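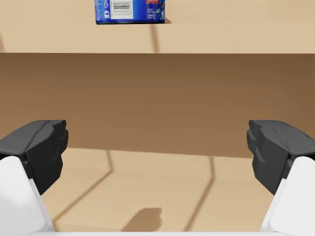 November, notebook, started just after 9 in the morning

Picked up the magnesium glycinate trial again, now that the new powder has come in from Bristier. It is a good deal fluffier than the last lot and I spent far too long chasing it round the weigh boat, but we got there in the end. Tapped volume is well up, so the size 0 capsules we had put by won't hold the dose and I have moved over to 00. (Sorry to whoever has to swallow them!)

Target fill is 608 mg a capsule, powder and rice flour together. Ran one full tray on the Eken hand filler and it packed nicely on the left side and badly on the right, as it always does if you don't turn the tray halfway. I did know that. Turned it for the second tray and the weights came out much closer, with only the corner ones a bit light.

Put 51 capsules aside from the second tray for the disintegration test. They are in the brown jar with my writing on the lid, please don't tidy them away.
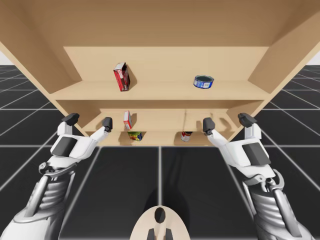 Disintegration bath was up to temperature by half past eleven. First six were all open well inside the limit, though one left a soft plug of powder sitting on the mesh which I didn't much like the look of. Gave it a prod afterwards and it fell apart, so perhaps just packed a little hard. I shall do the next set with the lighter tamp and see whether the plug comes back.

Also had a go at the vitamin D3 premix for the Khokhar order while the bath was busy. The label claim is 1000 IU and I would still like a bit more overage than the sheet allows, given how the older lot drifted on the warm shelf – but that is a conversation for the formulation meeting and I won't start it in here. Blended for the usual time, sampled top, middle and bottom, and the bags are labelled and in the cold cabinet waiting to go over to Stisusby for assay.

Balance note: the small one was reading high again after lunch. Check weight fine once I had levelled it and shut the window. Reweighed batch 268 to be safe, no change worth writing down.

To do: lighter tamp, third tray, order more 00 shells (we are down to the last bag), and find out where the good sieve has gone.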